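Tuesday, late

The quote from Skonurska came in this morning and I read it twice over coffee and once more in the car before going in, which was a mistake because I was already annoyed by the time I got to my desk.

Everything on the first page is reasonable. Arm, overhead mount, controller, two years of support. Then you turn the page and there is the mount installation, the ceiling survey before the mount installation, a "commissioning visit" billed by the day, and a gripper they call optional. I asked on the phone what the arm does without a gripper. The man laughed and said most customers take the gripper. I'll bet they do.

Dindo is for it. Dindo has been for it since he saw the thing at the trade show, and he has a spreadsheet now that says the arm pays for itself in 11 months. I went through the spreadsheet at lunch. It assumes the packing bench runs 50 hours a week, and we haven't run it 50 hours a week in any month I can remember except before the holidays. I put in 40, which is generous, and took out the line where he'd counted the same overtime twice, and the payback slid out past the end of the support contract. He said I was being gloomy. I said I was being the person who signs it.

He then showed me what he's been doing in the simulator, and I'll give him this, he has put in the hours. He's got the arm hung over a table with mixed goods on it, and he's been trying out picks into and out of the baskets. I had him send me a still so I could look at it at home without him talking over my shoulder.
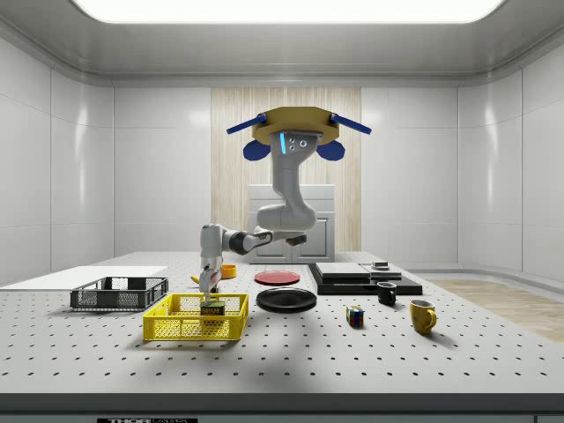

Dindo's trial setup in the simulator, arm over the yellow basket.

I keep going back to it. It does look good. It also looks like no room we have ever worked in. White walls, a clean glowing ceiling, wood panel at the back like a dentist's lobby. Our ceiling has a sprinkler main running across it right where the mount would have to go, and moving that is not in anyone's quote, not Skonurska's and not in Dindo's spreadsheet either. I've written it on a sticky note and stuck it to the monitor so I don't let it drop.

And the goods. A can of SPAM in a basket is a nice thing to pick up. It's stiff, it's got rounded corners, it stays the shape it was. There's a bowl on the table, a couple of plates, two mugs, a Rubik's cube. Fine. Most of what goes over our bench is bagged, and the bags slump. I asked Dindo how many bagged items he'd tried and he said the simulator isn't great with bags. So that's most of our work left out of the trial we're supposed to base the purchase on.

The plates bother me too. A flat plate on a flat table with a gripper coming straight down on it. I'd want to see that done for real, with one of our own plates, before I pay for the hand that's meant to do it.

Janelle called after supper and I read her the totals. She did purchasing at Jerham for years and went through this with a palletizer. Her advice was to make them bring one in on a floor stand for a week and run our stuff, and pay for the week if we have to. She said the arm itself never surprised them. What cost them was the table it worked over, the guarding, and the hours somebody spent nudging it back into line every morning. None of those were on their quote. I checked ours. Guarding is there, one line, "by customer." The table isn't there at all.

Umali quoted lower, but they want 45 percent down and they couldn't tell me where the nearest service tech lives. Paltero still hasn't sent anything but a brochure with a smiling woman in safety glasses.

So, for tomorrow. Ask Skonurska for a price on a week's trial with a floor stand. Ask them in writing whether the gripper handles bags, with a sample of our bags in the mail so they can't say they misunderstood. Get the building people to look at the sprinkler main. Ask Dindo to rerun his numbers at 40 hours and to put the table in.

He'll sulk until lunch. The budget closes at the end of June and he thinks if we miss it we lose the money. Maybe we do. I'd sooner lose it that way than have it hanging from the ceiling.

Need to buy stamps.

Recent entries
The forklift lease again
Lunch with Janelle, and the Jerham story in full
Why I don't trust brochures
New bench lights, finally
Dindo's trade show bag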